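Trusthorpe Tabletop Kit: review data card
January 2021

Maintained by Ebere Akpan. Episodes recorded by Huia Henare.

What is in the set
2286 episodes recorded on the Trusthorpe two-arm kit, bought as a package from Plillard. The task family is small-object handling with a dish rack as the fixture and rolls of tape as the objects. Every episode has a text label and a pass or fail mark.

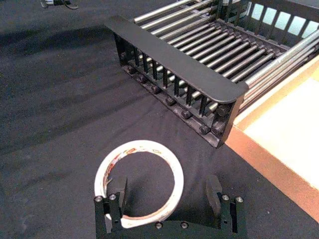 Hardware under review
Two arms, one gripper each, wrist cameras and the Ronallow control software, version 5. We used the stock fingers for all episodes.

Setup took us 12 minutes from a cold start once we knew the order of the cables. The manual has the order wrong on page 10.

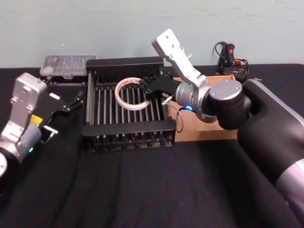 Reach was our main question before buying. Plillard sells the kit for shared work in the middle of a table, and that is where we tested it. With the rack near the center, the right gripper can get its fingers down between the rods to a roll of clear tape while the left one stays at the other end. Handovers between arms are slower than the brochure says - we filed a ticket.

Known issues
Wrist video blurs during fast moves. Lowering the speed limit helps, but the setting is lost on restart.
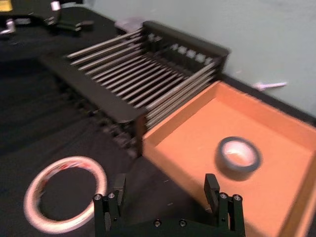 The Oyelaran add-on stores the limit in a profile and restores it at startup. It is sold separately. Episodes recorded before we installed it carry the tag speed_default.

Use
Internal research and teaching. Ask Ebere before passing copies on. Send label corrections to Huia with the episode number.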